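Bench cell budgeting

Bench cell budgeting is the costing of a tabletop robot station before purchase. It applies mainly to sorting and handling cells in research labs and small workshops. The method set out in Partington's Mendine notes divides expenditure into arms, end effectors, sensing, fixtures and consumables.

Consumables

Bins, trays and cutlery are the cheapest line and the one most often omitted. Translucent plastic bins in differing colours are common, as are utensils with coloured handles. The Mendine notes allow $700 per station, spares included.

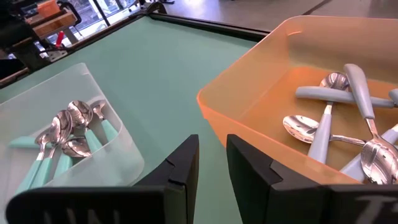
Arms and end effectors

Two-arm cells require paired grippers and a mounting frame rated for both arms. Replacement fingers are ordered with the arms, as lead times of 17 weeks have been recorded. Sensor modules carried on an arm are costed separately from fixed cameras.

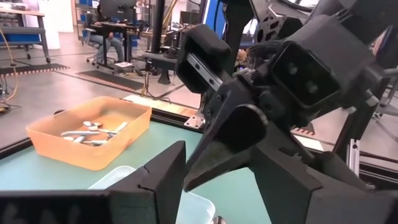

Gripper fingers and arm-mounted sensor module, with a utensil tray at left.

Site costs

Floor area, power and overhead cabling are charged to the site budget in most organisations. Strand put the median allowance at around $3000, excluding ceiling work.
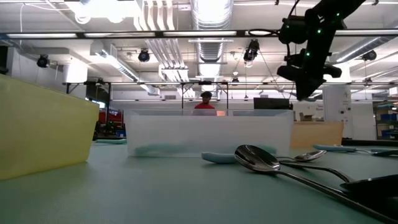

Lighting is normally treated as existing plant. Where it must be altered, the electrician's quote is attached to the purchase request, together with a labour estimate for re-calibration.

Layout planning

The bench is drawn to scale before orders are placed. Reach envelopes should overlap at the centre of the mat. Tamihana suppliers hold quotes for 72 days.
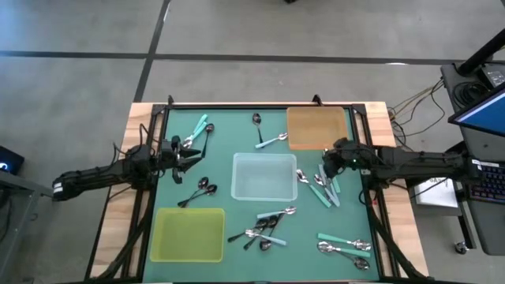 Two-arm cell with work mat, three containers and mixed cutlery.

See also: Depreciation schedule; End effector; Fandov costing sheet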